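Pesitz Community Workshop
Minutes, August meeting, 6:30 pm

Present: Folasade Usman (chair), Comfort Quaye, Omolara Omoregie, Bimla Gautam. Apologies: Morenike Olatunji.

1. Minutes of the last meeting were approved with no changes.

2. Small parts and odd tools. Comfort has started sorting. So far there are 148 items on the list, and almost 61 have no label. Keyrings, short rods, springs, brackets and small fittings still need a home. Sorting is done on a gray cloth so small pieces don't roll. 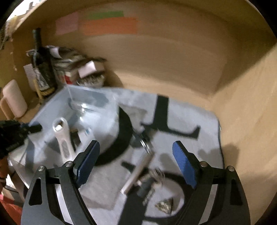 Bimla asked that springs be kept apart from the other fittings, as they get tangled and take too long to pick out. Omolara agreed but wanted clear boxes with lids, not open trays. Agreed: buy 16 boxes from Osell. Action: Comfort.

3. Unclaimed items. Anything not claimed by the next meeting goes to the Itlow swap table. Action: Folasade to put up a notice.

4. Budget. $286 left for storage. No objections to item 2.

Meeting closed 7:40 pm.

Recent items
July minutes
Swap table dates
Tool loan form
Storage list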